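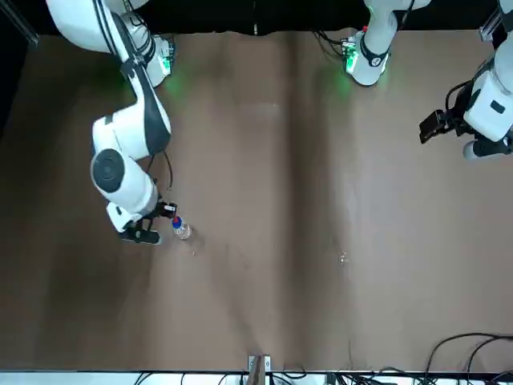
To: Hillenley stores list
Date: January 21, 2024
Subject: Re: Small bottles with blue caps

Members are thanked for their replies to the notice quoted below. The following arrangements will apply from March.

Each bench will be issued with two bottles. They are to be kept upright when not in use, with the cap screwed fully down. A bottle found on its side should be stood up again and the surface wiped.
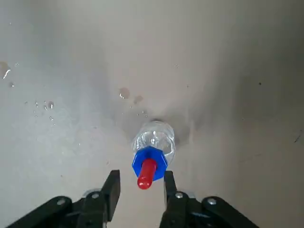
Bottles are to be labelled on the body. Labels placed on the cap are lost when caps are exchanged at refilling. Spare caps may be requested from the Mavard store, shelf 13.

The question of larger bottles, raised by the Tak section, will be dealt with separately.

Stores Office, Hillenley

> The Stores Office has received 15 requests for
> replacement bottles. Sections are asked to state
> whether the present small size, in clear plastic,
> remains suitable, and how many are needed for
> each bench.
>
> Replies should be sent to this list.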